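Bariment Adds Household Items to Robot Training Program

December. Bariment said Friday it has widened the set of tasks it records to train its two-handed robots. The program has collected 2163 examples so far, covering 137 everyday objects.

Each example is a short recording of one tabletop task, saved with a plain-language instruction. Sessions last 30 minutes and are run by teams of 2. Recordings with missing data are marked and kept separate.

"We want the system to learn from ordinary things in different positions," said Zarmeena Jadoon, who leads data collection. "A pen and a full cup need very different handling."

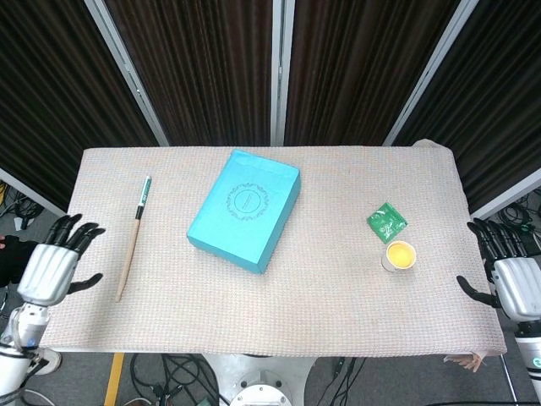 A Bariment training table with a pen, a turquoise box, a green packet and a small cup.

The next set will add kitchen tools.

Press contact: Gijs Verstraete, Bariment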